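We use cookies to keep the site running and to see which guides people read. Accept all | Manage settings

Setting up your Clarnari rainwater diverter and tank pump

Section 2: First fill and priming

Right, so by now you've got the Clarnari sitting on its base, the inlet strainer is in and the downpipe is lined up over the top. If you skipped straight to this bit (I would have), flick back to Section 1 and check your base is level before any water goes in. A full 3,000 litre tank weighs three tonnes and you won't be nudging it over afterwards.

I wrote these steps after putting in my own tank at Nolside, then redoing half of it in December when the pump kept losing its prime. They're a bit longer than the leaflet in the box, but they're in the order I'd do things now.

1. Close the outlet tap at the bottom of the tank. Quarter turn, handle square across the pipe.

2. Wrap the pump inlet thread with plumber's tape, clockwise as you look at the end of the fitting. I go round five or six times. The leaflet says three and mine wept all weekend.

3. Screw the suction hose on by hand, then give it another half turn with the multigrips. Stop there! The fitting is plastic and it'll split if you lean on it.

4. Fit the 50 mm overflow pipe and point it at a drain or garden bed, well away from the base. Water running under the pad will wash the crusher dust out from underneath.

5. Put a hose in the top and fill the tank to just above the outlet, then have a walk around the joins with a torch and a dry rag.

Note: if you bought the Davau version of the diverter, the first-flush chamber goes on before step 4. It has a little drip valve at the bottom that should be left a smidge open. Mine blocks with gum leaves every autumn, so I unscrew it and rinse it when I do the gutters.

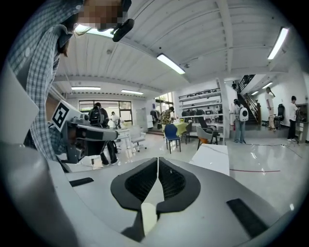 6. With the pump still unplugged, take the priming cap off (the big one on top, same colour as the body, easy to miss). Pour in clean water with a jug until it sits at the lip. Wait a minute, let it burp, and top it up again.

7. Put the cap back on, open the outlet tap, and only then plug the pump in. Open a garden tap somewhere down the line so the air has a way out. You'll get a fair bit of coughing and spitting, then a steady stream.

Caution: never run the pump dry. The seal cooks very quickly, and a new one from Paredes cost me $82 plus postage. If you've got no water at the tap after two minutes, switch off at the wall and go back to step 6.

Caution: the power point has to be a weatherproof outdoor one with a safety switch. An extension lead through the laundry window doesn't count – get a sparky in.

8. Shut the garden tap and listen. The pump should stop within a few seconds and stay stopped. If it kicks in again every so often with everything closed, there's a leak on the house side, usually at the hose connector.

9. Let the rest of the tank fill from the roof. The first lot of water will smell a bit plasticky, so put it on the lawn.

If you're after drinking water, you'll need the filter kit and a different set of instructions. I only use mine for the veggies, the loo and washing the ute.

Page updated Wed 31 October

Related guides
Section 1: Building a level tank base
Section 3: Connecting to the toilet and laundry
Cleaning leaf screens and gutter guards
Pump won't stop cycling: where to look
Getting a tank ready for bushfire season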